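Jinfeng Du
Jan 9, 2026

Right, budget thread. Been asked by a few people how we're planning the sorting kit this year so dumping it all here before I forget. Long one, sorry

Short version: we wanted two arms on a bench, a row of bins, something that picks small toiletries and soft packets and puts them in the right place. Sounds cheap. Isn't

First mistake was starting from the arm price. Everyone does it. You get a quote for the arm, double it, feel quite pleased with yourself. Then you find out the arm was maybe half of what you'll spend

Stuff that wasn't in my first spreadsheet: grippers, spare fingers, cables long enough to reach, a table that doesn't wobble, lights, bins, power, delivery, somebody's time to set it all up. And VAT, which I'd left off one column and not the other. Good start

Got quotes from Akus and Jasance. Akus cheaper up front, Jasance more per arm but the mounting plate and the first year of support are in the price. Once I'd put the same things on both sheets the gap was 1,000 quid. On the first sheet it looked massive

So lesson one – make them quote the same list. Write the list yourself, send it to both, don't accept their bundle names. I still dont know what "Essentials Plus" has in it and I've read the page several times

Lead times. Akus said 4 weeks, Jasance said 7. Ask what that counts from. One of them meant from order, the other from when the deposit clears. Finance here takes ages over deposits so that matters

Someone asked do you really need two arms. For hard boxes, probably not. For bags and floppy packets I'd say yes, one to hold the thing down or shift it and one to grab. Happy to be told otherwise but I've not seen one arm do a heap of soft stuff well

Other thing with soft stuff – fingers wear. Budget for them as a consumable, like gloves or tape, NOT as a one-off. I've put in a set every quarter and that might still be mean

Bins: do not buy the posh ones. Ospina tried to sell us "automation ready" totes. It's a box. Get plain ones, all the same size, all the same colour, and buy extras while they're in stock because next year's will be a slightly different size and you'll be re-measuring everything

Handle holes in bins are fine for us, might not be for you if you're sorting anything tiny. Check before ordering a pallet of them

Table. I nearly ordered shiny steel. Glad I asked. Shine gives you reflections and reflections are a pain for the cameras. Matt mat on top is pennies, so there's now a line for mats. Should of been there from the start

This is the sort of job I'm costing for, by the way. Small mixed things in a heap, bins right behind

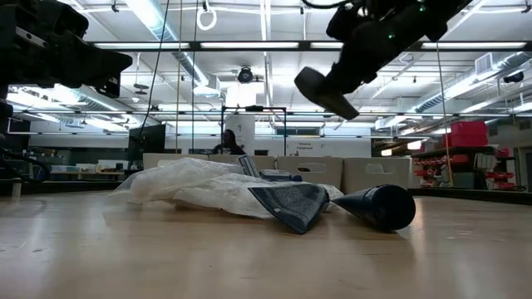

Two arms, a navy tube, small packets and a crumpled bag, four beige bins.

See the bag? Clear-ish plastic is what I'd test on before signing anything. Every demo I've been sent uses nice solid blocks. Ask them to run your own awkward items, post them a parcel if you have to. Clisgate did ours without fuss, the other two went a bit quiet

Clisgate are only quoting for integration, not hardware, forgot to say. Day rate, travel on top. I've capped the days in the order so it can't wander

Somebody will ask about leasing. Looked at it, monthly figure was fine, the return conditions weren't. Wear on the joints counts as damage past a certain number of hours and we'd go past it easily

Contingency: I asked for 15, got told 10 per cent. Have hidden a bit more in "fittings". My manager reads these so hello

Plan is order now-ish, bench cleared and power in before anything turns up, running properly by May. If the sparky comes when he says

Still not sure on the service contract. Year two price jumps a lot with both. If anyone's haggled one down pls message me, would like to know what you swapped for it

Will stick the blank spreadsheet up later once I've taken our numbers out. It has tabs for kit, spares, people and the annoying extras

Edit: yes the VAT column is fixed

Contact | © 2026 Jinfeng Du | Back to top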